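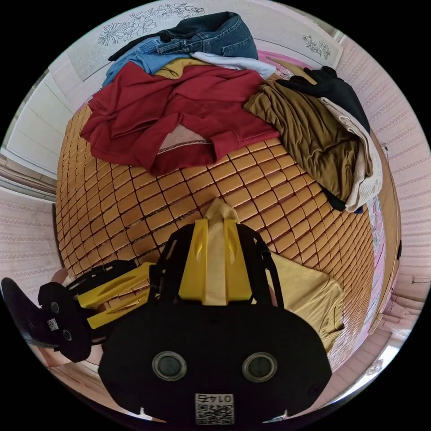
Die Wodelum von Sallance ist eine Schlafmatte für Leute, die im August mit dem Gesicht auf den Küchenfliesen liegen und sich fragen, ob man auch die Matratze fliesen könnte. Kann man. Ich habe zwei Sommer darauf geschlafen und sie seit Ende September vor allem als Ablage benutzt, denn sobald die Nächte kühl werden, möchte man sich auf keinen Fall mehr darauflegen. Eine rote Jacke mit Reißverschluss, Jeans und etwas Geripptes in Creme fühlen sich dort sichtlich wohler als ich. Der Wäscheberg wird sortiert, sobald ich diesen Text fertig habe. So lautet zumindest die Vereinbarung mit mir selbst.

Zum Produkt. Man bekommt viele kleine rechteckige Plättchen, hellbraun, zu einer Decke verbunden, die sich in alle Richtungen biegt. Geliefert wird das Ganze als Rolle, bei der schon der Paketbote fragte, was da drin sei. Gewicht: erheblich. Ausrollen geht in einer Minute, ausrichten dauert länger. Die Matte hat eigene Vorstellungen davon, wo die Mitte des Bettes liegt, und wer sie an einer Ecke zurechtzieht, verschiebt die gegenüberliegende gleich mit.

Die erste Nacht ist seltsam. Es klappert leise, wenn man sich umdreht, etwa so, als räumte jemand in der Nachbarwohnung sehr rücksichtsvoll Dominosteine ein. Danach hört man es nicht mehr oder hat sich damit abgefunden, der Unterschied ist nachts um zwei schwer festzustellen. Die Oberfläche fühlt sich kühl an, wärmt sich unter dem Körper langsam auf, und wenn man ein Stück zur Seite rutscht, ist dort wieder frisches Gebiet. Im Doppelbett führt das zu Grenzverhandlungen. Im Hochsommer hat mir das trotzdem mehr gebracht als der Ventilator von Hutsuliak, der vor allem meine Unterlagen gekühlt hat, indem er sie im Flur verteilte.

Was stört: das Muster. Wer ohne Laken darauf schläft, trägt bis zum Frühstück ein Karo auf dem Oberarm. Mit Laken trägt man keines, schwitzt aber wieder wie vorher und hätte sich die Anschaffung sparen können. Ich habe mich für das Karo entschieden. Lange Haare sind ein eigenes Kapitel. Meine Freundin Ghazal Shojaei übernachtete einmal hier, blieb mit dem Zopf zwischen zwei Plättchen hängen und nennt das Ding seitdem »die Pinzette«. Sie schläft inzwischen auf dem Sofa.

Auf weichen Matratzen macht die Matte jede Wölbung mit. Bei meiner, die ohnehin zur Hügelbildung neigt, sieht man an den Reihen nun ziemlich genau, wo die Landschaft ansteigt. Wer so etwas lieber nicht wissen will, sollte die Wodelum auf eine feste Unterlage legen.

Reinigen: feuchtes Tuch, fertig. In den Zwischenräumen sammeln sich Krümel, die man am besten draußen ausschüttelt, zu zweit, mit Vorwarnung an die Leute im Erdgeschoss. Die Anleitung rät außerdem davon ab, die Matte zu falten. Im Winter will sie also gerollt irgendwo stehen, und für so eine Rolle gibt es in meiner Wohnung genau keinen Platz. Vermutlich bleibt sie deshalb bis auf Weiteres auf dem Bett im Gästezimmer liegen und trägt Pullover.

Bezahlt habe ich 40 Euro im Angebot bei Gidcombe. Zum regulären Preis hätte ich länger überlegt und wäre in der nächsten Hitzewelle dann doch schwach geworden.

Plus: kühl, schnell abgewischt, hält auch einen Wäscheberg klaglos aus
Minus: schwer, klappert, Karo am Arm, frisst Haare
Würde ich sie wieder kaufen? Ja, im August. Im Oktober fragen Sie bitte die Jacke.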